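Print this page | E-mail to a friend

Posted in August by the herb lady at Doketa

Nettle tea and dried nettle: your questions

I get asked the same handful of things over and over (usually by e-mail at about midnight, bless you all), so I've put my answers in one place. I'm a keen home herbalist and I'm not a doctor, so please read this as one tea drinker chatting to another.

What does nettle taste like?

Green! A bit like spinach water, a bit like hay, with something almost salty at the back. My first cup was a disappointment and by my second week I was craving it. If you find it too grassy, add a strip of lemon peel or a pinch of dried mint.

Do dried nettles still sting?

Once they're properly dry and crumbled, I've never had a sting from them. Fresh ones will get you every time, so wear gloves, and not the thin gardening kind with the fabric backs. I learnt that one in the lane behind Grevier and had tingly knuckles until bedtime.

When should I pick?

Spring, while the plants are young, and only the top 4 leaves or so. Don't pick once they've flowered, as older leaves go gritty and can irritate the kidneys and bladder. If you cut a patch right back in summer you'll often get a second flush of soft new growth, and that's fine to use too.

How do you make yours?

Two teaspoons of dried leaf to a mug, water just off the boil, lid on, 7 minutes. I've tried leaving it overnight in a jar as well, and it comes out very dark and strong. Lovely cold with ice, but maybe not for beginners.

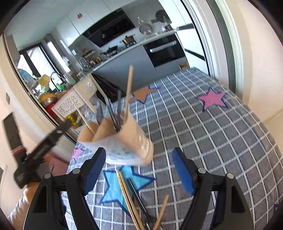
Sticks in a cardboard-wrapped cup.

Can I have it every day?

I have a mug most mornings and take a week off now and then. If you're pregnant, or on blood pressure tablets, water tablets, blood thinners or anything for diabetes, do speak to your pharmacist or GP before you start. Same goes if you have kidney or heart trouble. I know it sounds fussy for a weed, but it's a weed that does things.

Does it help with hay fever?

Plenty of people swear by it. I drink it through the season and like to think my nose is happier, but I also close the bedroom windows and take my tablet, so I couldn't tell you which of them is doing the work.

How long will a bag keep?

A year in a dark cupboard, with the lid on tight. Sniff it: it should smell like a meadow. If it smells of dust, put it on the compost (your tomatoes will love it).

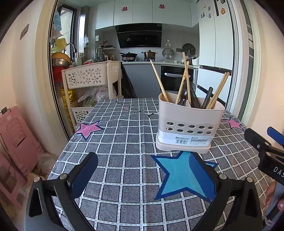

What's the difference between your two blends?

Angelovski is plain nettle leaf, cut quite coarse, and it's the one I'd start with. Dramix has oat straw and a little rosehip in it, so it's softer and a touch fruity. I drink the first in the morning and the second after supper.

Can I eat the leaves afterwards?

Yes, if you picked them yourself and know they're clean. I stir mine into soup or scrambled eggs. The dried ones go a bit stringy, so I don't bother with those.

Do you send abroad?

Not at the moment, sorry! The paperwork for plant material beat me last time.

Join the 2,866 readers who get our newsletter. Unsubscribe whenever you like.

This site uses cookies. By carrying on you agree to our cookie policy.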